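Home Projects Notebook Parts shelf Links

Brurine build log, October, bench 2 at Gasotance, started 7:40 pm

Sim night again. The real arm is still in pieces under the dust sheet (shoulder plate is out for drilling, the two De Haan bearings came in the wrong bore, don't ask) so I spent the whole evening on the laptop with the rendered version and a bag of pretzels.

Plan for tonight was grasping. I want both hands working in the sim before I commit to either one for the real build: the simple parallel gripper, which I could bolt on next week, and the big gray hand with all the fingers, which I love and which will probably eat my winter. Contact settings are the thing. With the old friction numbers everything slid out like soap, and with the numbers I copied from the Kaltitz setup the objects stuck to the fingers and wouldn't let go at all! Somewhere in the middle there has to be a sane value.

I started with the hand because I was fresh. Black cylinder, upright, down inside the brown box. Worst case for me on purpose: dark thing, walls close by, not much room for the knuckles to swing.
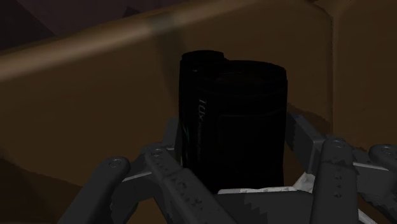

Closing speed mattered a lot more than I thought it would. At the default I was getting a little kick right at first contact, the physics step catches the finger already inside the object and shoves it back out. I halved the closing speed and it calmed down, then cut the step size too, and it calmed down some more, but now the laptop fan sounds like a hair dryer. Left it that way. I can always run the long batches on the workshop desktop when the laser cutter people have gone home.

The palm needs work. Contact shape there is still one big box and I'm pretty sure that's what is fooling the solver when something sits low between the fingers. To do: split it into smaller pieces. I tried an automatic split before dinner and it gave me 756 little chunks, which is ridiculous for a palm — killed it and will do it by hand. I'd guess 14 would be plenty.

Also the textures on the hand are a mess, ignore them, they don't touch the physics. If anyone reading this knows a painless way to rebake them, leave a note on the whiteboard.

Coffee, then the parallel gripper.

Much nicer mood here. Two fingers, one motion, hardly anything to tune. I put it on the white arm and used the living room room set with the leather sofa, mostly to have something soft-looking to set things down on. (It's not soft. The cushion collision is as hard as a countertop. Adding that to the list, low priority.) Stone cube for the object, since it has nice flat sides and I can tell right away if it's tilting.

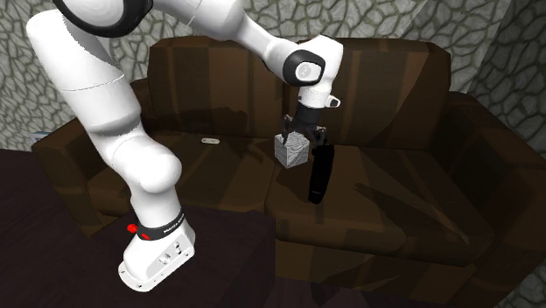 Parallel gripper with the cube, just above the sofa seat.

Next thing to sort out is the approach height. I've been telling the arm to stop at a fixed height above the base, and that's fine on a table but dumb on a seat that sits at its own level. Want to change it to measure from whatever surface is underneath. Half written, doesn't compile, leaving it in its own branch so I don't break the version the rest of you are using.

Settings as I left them: grip force limit 100 on the parallel gripper, same 100 on the hand so I can compare the two for once, slow close on both. Random start poses are on, seeds up to 100 only, please don't bump that or the log folder fills up the shared drive again.

For next time:
- hand-made palm pieces
- height from surface
- measure the bearings AGAIN before sending them back to De Haan
- friction sweep, soap end to glue end
- find out who has the long 4 mm hex key

Packed up at quarter to eleven, desktop is off, the arm is back under its sheet.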